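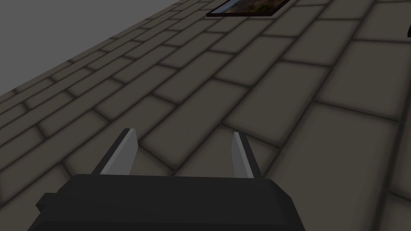
July
By Ashton McPhee

Ragab Offers Free Hinge Repairs on Uro Laptops, Delays New Model

Laptop maker Ragab will repair cracked hinges on its Uro notebook free of charge, including on machines that are out of warranty, the company said in a notice to customers. It has also pushed back the follow-up model until the fall so the lid and hinge mounts can be redesigned.

The free repair covers every Uro sold with the original aluminum lid. Owners can check whether a machine is included by typing its serial number into the support page or by looking at the label inside the bottom cover. If the letter after the dash is A or B, the laptop qualifies. Machines with a C were built with a thicker mounting plate and are not part of the program.

The trouble is in the right hinge. On affected laptops the screws that hold it to the palm rest are set into small brass inserts, and the inserts can pull out of the plastic as the lid is opened and closed. The first sign is usually a gap at the back corner of the case or a clicking sound when the screen is tilted back. If it is left alone, the hinge can press against the display cable and the screen may flicker or go black at certain angles.

"We should have moved on this sooner than we did," said Souad Zaki, head of customer support at Ragab. "People were told it was wear and tear. It was a part that wasn't strong enough for the lid we put on it."

The Uro went on sale at $1,130 with 16 GB of memory and a 14-inch screen. It got good marks for its keyboard and for a bottom cover that comes off with ordinary screws, and it sold well with students and small offices. Complaints about the hinge began to show up on the company's own user forum the following winter.

One of the longer threads was started by Salma Bouazza, a bookkeeper who bought two of the laptops for her office in Onutthorpe. Both developed the same crack. She was quoted for a full palm rest and keyboard assembly on each one, and she posted the quotes with photos of the broken inserts.

"I open it in the morning and close it at night," Bouazza said by phone. "I don't travel with it. When the second one went in the same spot I figured it wasn't me."

She paid for one repair and kept using the other laptop with an external monitor. Under the new program she will get her money back for the first and have the second fixed at no cost.

How the repair works

Customers can mail the laptop in or take it to a repair shop on Ragab's approved list. Shipping is paid both ways. The company says a mailed-in laptop should be back with its owner within 8 working days of arriving at the depot. Walk-in shops can do the job while the customer waits if they have the parts, though Zaki said supplies will be short for the first few weeks and that calling ahead is a good idea.

The technician removes the bottom cover and battery, takes out both hinges, and fits a steel plate that spreads the load across three screws on the case and two on the lid. If the palm rest has already cracked, it is replaced along with the keyboard. Storage is not touched, but Ragab asks owners to back up their files first and to turn off any startup password.

Anyone who has already paid for a hinge or palm rest repair can claim a refund by sending in the receipt. Work done by an independent shop counts, up to the price Ragab would have charged for the same job. Refunds will go out within 60 days. Customers who bought the laptop used are covered too and do not need to show the original proof of purchase.

The offer runs for 3 years from the date of the notice. Ragab would not say how many of the laptops it expects to see.

Some owners have asked whether they can fit the plate themselves. For now the answer is no. Magdy Radwan, who runs an independent repair shop in Onutthorpe and has joined the approved list, said he hopes that will change.

"It's a twenty-minute job if the plastic is still good," Radwan said. "Most of that is the display cable, which runs right over the hinge and is easy to pinch. But plenty of people who own this laptop have had the bottom off to add memory. They could manage it with a decent set of pictures."

Zaki said the company is looking at selling the plate as a kit once the first round of repairs has been handled. She gave no price.

Until a repair can be booked, Ragab advises owners of affected machines to open the lid from the center with both hands on either side of the camera, and to stop using the laptop if the case has separated at the corner. The battery sits close to the left hinge and is not affected by the fault, according to the notice.

New model moved to fall

The follow-up laptop, so far known only as the second-generation Uro, had been expected in late summer. It was to use the same lid and hinge as the current one with a newer processor and a brighter screen. Those plans have been dropped. The new version will have a lighter lid, a hinge that runs most of the width of the case, and metal mounting points cast into the frame.

Said Badawi, who leads hardware design at Ragab, said the processor, memory and screen choices are unchanged. The memory will still be in a slot and the storage drive will still be a standard size. The case will be slightly thicker at the back, and one of the two USB-C ports moves from the right side to the left to make room for the hinge bracket.

That last change matters to buyers who use the Plustuvgate dock, a flat stand that plugs into both ports on the right side of the current Uro. It will not fit the new model. Badawi said an adapter is being considered, and that the dock will stay on sale for the existing laptop.

"If you already have the dock and you like it, the Uro you own will keep working with it," he said. "I'd wait before buying one for the new machine."

Customers who put down a deposit on the new laptop can keep their place in line or cancel for a full refund. Ragab has emailed each of them with a link. Those who do nothing will stay on the list, and their cards will not be charged the balance until the laptop ships. The price has not been confirmed.

The current Uro remains on sale. All units now in stock have the C label and the thicker plate, the company said, and a few stores that were still holding older machines have been asked to send them back.

Repair bookings open on the Ragab support page at 9 a.m. Owners without internet access can call the number printed on the bottom of the laptop.

Recent in Laptops
Ragab forum users share fix for Uro sleep battery drain
Plustuvgate dock update adds second monitor support
Onutthorpe library to lend laptops by the week
How much memory does a school laptop need?
Matte or glossy: picking a screen for a bright room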